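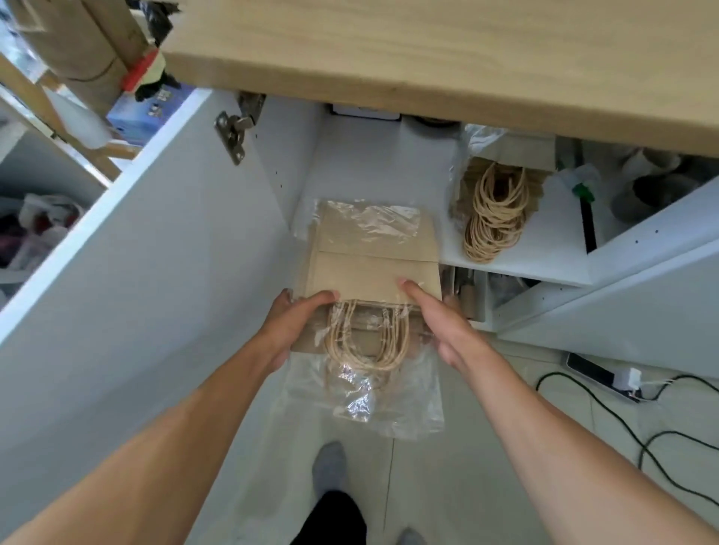 Shih-chieh Tam still swears the loaf should never be sliced before noon, and half the customers lined up outside Onden at seven in the morning would happily argue the point with him. I'm with the customers! A warm heel of rye, torn off on the sidewalk, is one of the great small pleasures of this town.

Onden started selling bread with 3 kinds of flour and 2 kinds of loaf, and the menu has barely grown. The rye is the one to get. It's dark, sour and a little sticky in the middle, with a crust that crackles when you squeeze it (do squeeze it). On a busy Saturday-style rush, even in the dead of summer, the ovens turn out 187 of them, and they're gone before lunch.

The flour comes from the Yeh mill, up the valley, where the stones turn slowly enough that you can talk over them. Chak-lun Liu took me through the storeroom and let me smell each sack in turn – grassy, nutty, then one that was pure honey. That last one goes into the October loaf, baked with walnuts and sold for a few weeks only. I've already got it on my calendar.

Go early, bring cash, and ask for the end piece.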